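## 4. Stencils, freezer paper, and what happened to my edges

I came into this part of the study thinking the paint would matter most, so I'd spent far too long choosing paint. What I really wanted to know was how a home crafter can get a clean printed edge on knit fabric without buying a screen. Figure 2 goes with this section.

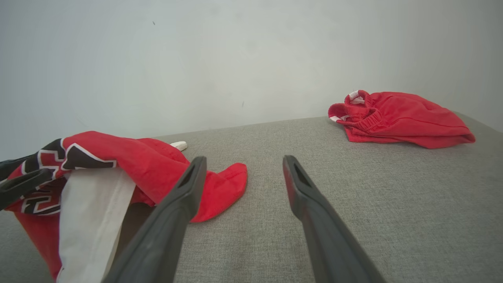

**Figure 2.** A crumpled red jersey on gray fabric.

### 4.1 Cutting and ironing

I drew four designs (two leaf shapes, a zigzag and a chunky star) and cut each one twice, once from freezer paper and once from the thin plastic sheet that Ternel sells by the roll. Kvido Havlíček cut the plastic ones for me, as my hands shake a bit on tight corners — his don't, and I'm jealous. The freezer paper went on shiny side down with a dry iron for seven seconds per spot. Plastic can't be ironed on at all, so I held it down with a light mist of spray glue and hoped for the best.

All the test pieces were cotton jersey, washed once with no softener. I skipped the washing in my April pilot and the paint sat on top like frosting, so please don't skip it!

### 4.2 Painting

I dabbed instead of brushing. Two thin coats, with a full dry in between, and a piece of cardboard inside the shirt. The paint was Cleltero's soft fabric line, straight from the jar. I tried thinning it with water for one leaf and the color crept a good way under the paper, so that leaf is left out of the scoring.

Ysaline Langlois did the scoring, and she didn't know which stencil had made which print. She used the edge scale from Masson's workshop notes, where a lower number means a crisper line.

### 4.3 What we saw

Across 115 prints, freezer paper won on every shape except the star. I was sure it would win there too. The star's inner corners tore when I peeled the paper, and a torn corner left a fuzzy little blob, while the plastic just lifted off and was ready to use again. On the zigzag the plastic did badly — glue never quite held the long thin points down, and paint got in under nearly all of them.

So for shirts at the Flutholm craft table I now use freezer paper for anything with long lines, and plastic for stars and other shapes with deep inside corners. I haven't tried either one on ribbed fabric yet. Wash results for the same prints are in Section 5.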